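**Parkier opens small-run shoe workshop, takes orders from 345 pairs**

Parkier, the contract footwear maker, will start taking small-run orders in August at its new workshop in the Aliyu building. The workshop makes plain black shoes for uniform suppliers, hotels and independent stores that need fewer pairs than a large plant will accept.

The smallest order is 345 pairs. The largest the workshop will take in a month is 4000 pairs, which may be split among several customers. Until now the company's smallest order was well above what most independent stores could sell in a season, and many of them asked for something they could reorder more often.

The first style is called the Kirkari. It is a low shoe with a black fabric upper and a molded black sole, made for people who stand through a full shift. A second style, the Trultari, uses the same sole with a higher collar and will follow once the Kirkari is shipping.

Each pair is shaped on a last, the solid form that stands in for the foot while the upper is pulled into place and joined to the sole. Parkier has bought new lasts for the Kirkari in whole and half sizes. The lasting tables are yellow, so that black parts show up clearly against them.

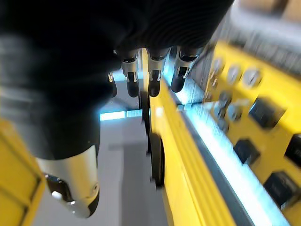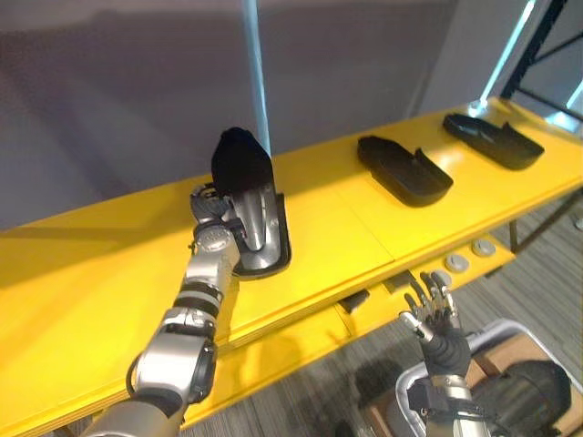
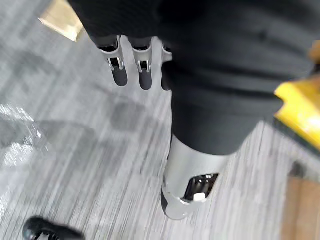
"Most of the work in a shoe like this is in getting the upper to sit right on the last," said Tanko Ekwueme, workshop manager at Parkier. "If it sits a little to one side, the wearer feels it by lunch. We spent a long time on the pattern before we agreed to take a single order."

The Kirkari pattern went through 7 versions. The early ones were too tight across the top of the foot, and two of them creased at the toe. The final version has a slightly longer tongue and a softer lining at the heel. Soles will be bought in ready molded and checked for size when they arrive - left and right shoes are matched before any lasting begins.

Customers can choose from 4 options for the lining and insole. Other changes, such as a stitched name on the tongue or a different lace, can be added for a fee. The outer color is black only for this first season. Parkier plans to look at brown and navy after the Trultari goes on sale.

"Stores keep asking us about brown," Ekwueme said. "I would like to do it, but I want the black shoe going out on time first."

Orders need a signed size sheet and a deposit. Parkier will send a sample pair in the customer's chosen lining before the full run is made, and the run does not begin until the customer has approved it. Sample pairs are charged at cost and credited against the final bill.

Finished shoes are boxed in pairs and shipped in plain cartons. Customers who want printed boxes should supply the artwork with the size sheet.

Stores and uniform buyers can ask for a price list and a blank size sheet from the Parkier sales office. Visits to the workshop can be arranged through the same office, mornings only.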